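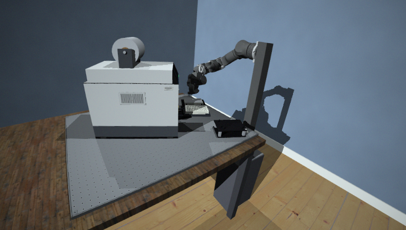
Sealer cell in the sim, arm on the rear post, plate in the nest beside the instrument.

12 September 2018

Drerka cell, re-teach of the sealer handoff. The Vanareo notes say the sim offsets carry straight over to the bench. I'll believe it when I see it. They said the same in January and we spent the afternoon shimming nests.

Started by throwing out the old approach point and teaching a new one from directly over the nest. Speed limited to 200 mm/s near the sealer. The default is 2000, fine in open space and silly next to a lid overhang.

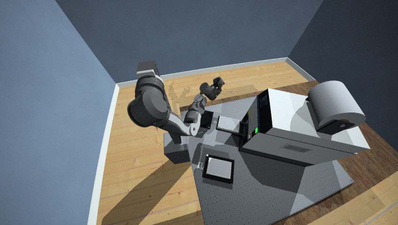
View from the arm side: one plate on the extended tray, one in the front holder, gripper empty and raised.

The tray position is the one I don't trust. The model has it stopping at the same place every cycle, and the real tray has play in it. Ran 37 cycles with no faults logged. That proves the sim agrees with itself.

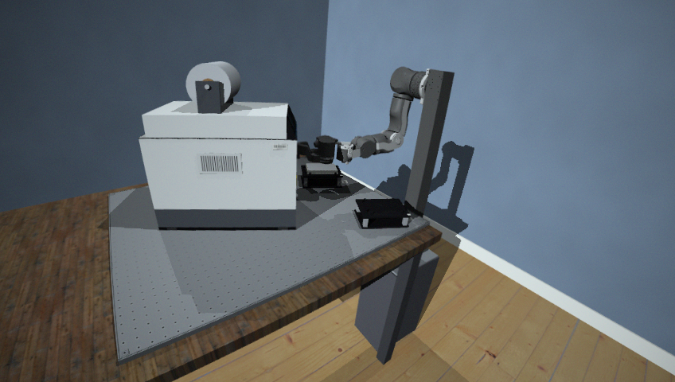

Wrist path is still ugly. The planner likes to swing the elbow wide before coming in, and joint 4 gets closer to its limit than I want. Added a via point. Better, though I had to slow the last move again.

Vlachopoulos script for checking nest tilt gives a pass on everything, including a nest I rotated on purpose. Not using it until that's fixed.

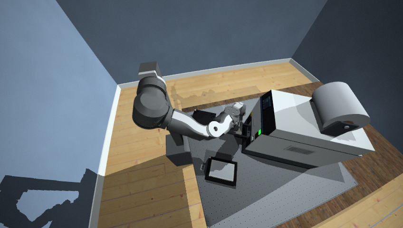 To do before Darwood bench time

Measure tray play with an indicator, cold and warm.
Re-teach front holder by hand, ignore sim value.
Check roll bracket clearance with a full roll.
Find out who changed the default speed.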